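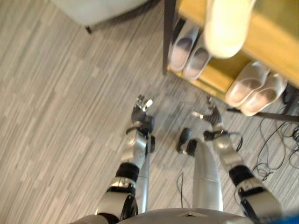

Gray carpet and the shoe rack, with two silver arms reaching in.

About Goromwood

Goromwood is a recipe testing kitchen. We take recipes that other people have published, or are about to publish, and cook them exactly as written. Then we say whether they work. Most of what we test is dips, salsas, spreads, and dressings, the kind of food that gets called foolproof more often than anything else on the internet and, in our experience, deserves the word less.

I'm Eirini Politis, and I started this after making a bean dip that had 342 glowing comments under it. I read a lot of them. People loved the look of it, people couldn't wait to try it, people were pinning it for the weekend. I found very few who had made it, and most of those had left out the cumin, swapped the beans, and doubled the lemon. I made it the way it was written and it tasted like wet cardboard with salt on top. So I made it again, in case I was the problem. Same dip.

That was the whole idea, really. Somebody ought to make the thing first.

How we test

Every recipe gets cooked at least twice, by two different people, using supermarket ingredients and a home stove. The first cook is not allowed to fix anything. If the recipe says to simmer for five minutes and the onions are still raw at five minutes, the onions come off raw. The second cook doesn't see the first cook's notes until the bowl is on the table.

We write down the time it takes from opening the fridge to sitting down. I don't believe prep times. I have never met a ten-minute salsa that begins with charring and peeling eight peppers, and I've been handed plenty of them. Our longest gap so far was a roasted eggplant spread that promised to be ready in 10 minutes and took us 85, most of it waiting for the eggplants to collapse the way the author said they would.

We also keep a list of words that make us suspicious. "Addictive" is on it. So are "crowd-pleasing," "restaurant-style," and "just a pinch" when the pinch turns out to be a teaspoon. "Authentic" we leave alone unless the writer can tell us what they mean by it, and then it's often an interesting conversation.

What we don't do

We don't write recipes. People ask, and I understand why, but I'd trust us less if we did. We don't style food or take pretty pictures of it either.

We don't give stars. A dip that is too sour for me may be right for you, and a number between one and five won't sort that out. You get a page of notes: what the recipe said, what happened, what we'd change, and whether anybody went back for more after the tasting was over. That last line is the one clients turn to first.

And we don't do nutrition claims. If you want to say that your hummus cleanses something, you'll have to find another kitchen.

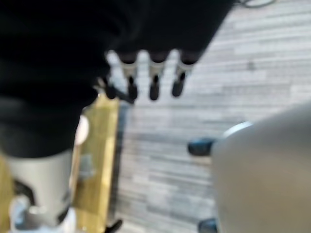
Banded fingers with dark tips, pointing at the floor.

Who we work for

Mostly food bloggers and small cookbook publishers, plus a few makers of jarred sauces who'd like the serving ideas on the label to be edible. Clullier sends us its whole spring dip booklet every March, and every March we argue about garlic. They print more of it than we'd like. Their readers seem happy, so it may be that we're wrong, though I'd want to see them eat the yogurt one before a meeting.

Were, the avocado oil people, hired us to test one mayonnaise and ended up with a report on why it split. It was the order of the steps. It is very often the order of the steps.

We were asked by a recipe app called Plureo to put our name on everything in its party food section. There were 54 recipes. We offered to test them all, and they were hoping for something quicker than that. We're still on good terms — they send us a few at a time now, and those few carry a note saying so. If a Plureo recipe has no note, we haven't cooked it.

About money

Clients pay us the same fee whether the recipe passes or flops, and they pay before we start cooking. I set it up like that after reading other companies' "independent" reviews and wondering who had bought lunch. You're welcome to wonder the same about us. The fee schedule is available on request, and so are past notes, when the client agrees to share them. A few have refused. You can guess which kind of notes those were.

Can you send us something?

Yes, if it's a cold or warm dip, a salsa, a spread, a dressing, or something close to those. Send the recipe as your readers will see it, with no extra hints in the email. If you feel you need to explain a step to us, please put the explanation in the recipe. Tell us the pan size. Tell us which kind of onion. "Season to taste" is fine at the end, much less fine when it's the only mention of salt.

Home cooks can write in too. We can't test everything that arrives, but if a popular recipe failed on you and the comments swear it's perfect, we'd like to hear about it. Please say what you changed. Everybody changed something.

Page last updated February 22, 2018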